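What the grippers changed at Jimetti (so far)

17 Nov 2025

I promised a couple of people I'd write up how things have been going at work, and I kept putting it off because my opinion changed every other week. But I'm off today and the coffee is good, so let's go!

If you're new here, I work at Jimetti. We do returns and kitting for small brands, meaning stuff comes back in a sad box and we check it, sort it and put it together again as something sellable. Cups, lids, cloth items, little gift sets, that kind of thing. In August we started on the Dosov project, where people on my team pick things up with a hand-held gripper that has a camera on it, and those recordings go toward training the arms that will do some of the sorting later on. So for part of my week I'm basically a teacher. A teacher who says nothing and squeezes a trigger.

The first days were rough. My thumb hurt, my shoulder hurt, and I was slower than I've been at anything since my first summer job (scooping ice cream, terrible at that too). You have to slow your hands way down and commit to one move at a time. With bare hands I'd grab two cups and a lid while talking to somebody. With the gripper I have to think about where the fingers land, and paper cups are the worst, because if you squeeze like you mean it the wall just folds.

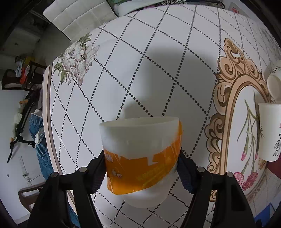

Anyway, the quota. They started us at 70 good recordings a shift, which felt huge, and then it went up to 430 once we had our own tables and didn't have to share the tools. I was mad about that for a while. Tarcísio Frota, our lead, got them to agree that a fumbled pickup counts as long as you finish it, and that took a lot of the stress out. He also got us rotating, so you do gripper work in the morning and regular kitting after lunch, or the other way around. My shoulder thanks him.

What I didn't expect was how much quieter it would get. Kitting is a talking job. You stand across from someone and gossip for hours, and your hands do the rest. Now half the team is spread out at different tables in different rooms, concentrating, and I miss the noise. We've started eating lunch together on purpose, which we never used to do.

And yes, everyone asks me the jobs question (hi, Mom). We were told no one gets cut this year, and that the people recording now get first pick of the arm operator training. I put my name down. I also updated my resume, if I'm telling you everything. A friend over at Boyer went through something similar and she likes her new job a lot, but her team is smaller than it was, and I think about that.

Pay went up a little for recording hours. I'd like it to be a little more.

Next up they want us doing folded clothes, and I already know I'm going to complain about sleeves. I'll post again once I've had a few weeks of that.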